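Another Reunion We Didn't Ask For

Streaming services have decided that no comedy may stay finished. The latest is Cloda, the four-season workplace sitcom that ended well and should be left alone. Skudo says the revival will "honor the original." I have heard that line before, usually just ahead of 20 minutes of actors hugging on a rebuilt set.

I liked Cloda. I liked it partly for its last episode, which let people move away and lose touch, the way coworkers do. A revival has to undo that. Everyone must come back to the same town for a wedding or a funeral – my money is on the wedding – and pretend the old jokes were waiting for them.

Fans will say there is demand, and they'll point to the petition. It had 1000 names when Skudo started bragging about it in May. That would not fill a decent theater.

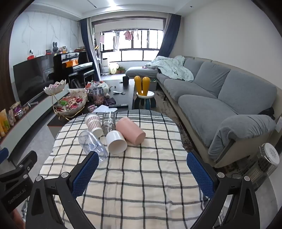
Vol. 4, Issue 20

What bothers me more is what doesn't get made. Clurex, the studio behind the revival, passed on Vũ, a strange little family comedy whose pilot I'd have happily followed for years. No built-in audience, the studio said. Cloda had no built-in audience either when it started, and it was given two slow seasons to find one.

Maybe the new episodes will be good. I'll watch the first one, and I expect to turn it off before the toast.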